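Hard water in the kitchen: what works on scale

Updated in February with the notes on faucets and drain trays.

Our water in Cledport is hard enough that a kettle goes white inside two weeks. These are the methods we still use after trying most of the others. White vinegar means the ordinary 5 percent kind. Citric acid is the powder sold with canning supplies. Never mix either one with bleach.

Kettles

Fill the kettle halfway with equal parts water and vinegar, bring it to a boil, switch it off and leave it for 60 minutes. Pour it out, wipe the inside with a soft cloth, then boil and dump two full kettles of plain water. If the smell bothers you, use one tablespoon of citric acid in a quart of water instead. It does the same job and rinses out faster. Don't scrape the bottom with a knife or a scouring pad. Scratches give the next layer something to hold on to.

Faucet aerators

A weak or sideways stream usually means a clogged aerator. Close the drain first so you don't lose the small parts. Wrap the aerator with a rag, turn it with pliers, and lay the pieces out in the order they came off. Soak them in vinegar overnight and brush the screen with an old toothbrush. If yours won't unscrew, fill a sandwich bag with vinegar and hold it over the spout with a rubber band. Keep vinegar off brass and colored finishes — an hour can leave a mark that won't come out. For those, use dish soap and patience, or buy a new aerator.

Glasses

Cloudy glasses are either scaled or etched. Rub a little vinegar on one spot and rinse. If the spot clears, soak the whole set for 15 minutes. If it stays cloudy, the glass itself is worn and no product will fix it. Hafiz Gunawan wrote in to say he dries his by hand straight from the rinse water, and that has kept his clear longer than any rinse aid.

Coffee makers

Run one cycle with half vinegar and half water, stopping it midway for 30 minutes if the machine allows. Follow with 3 cycles of plain water. Check the manual before you start, as some makers want their own descaler used while the machine is under warranty.

Around the sink

Lay paper towels soaked in vinegar around the base of the faucet and leave them for 20 minutes, then wipe and rinse. Do not do this on marble, limestone or any other stone that reacts to acid. On those, a plastic scraper and warm soapy water are the safest choice, and it will take more than one round.
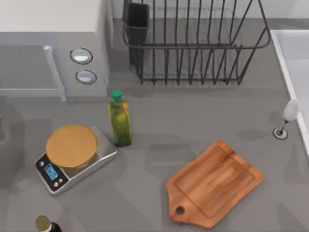

Drying racks collect scale wherever drops hang and dry, mostly along the bottom rails and at the feet. Anjani Wibisono soaks hers in the laundry sink once a month, in warm water with a cup of vinegar, and goes over the joints with a bottle brush. Deposits show up fastest on dark metal, so a black wire rack with tall tines like this one needs a quick wipe between soaks. Do the upright wires one at a time with a folded cloth, from the top down. With a rack that shares the counter with the microwave, wipe the microwave door and handle as well, where splashes dry into pale spots. Plain water on a cloth will usually take those off if you get to them the same evening. Rinse the rack well after any vinegar soak and dry it with a towel before it goes back — coated wire will rust at any chip if it stays wet.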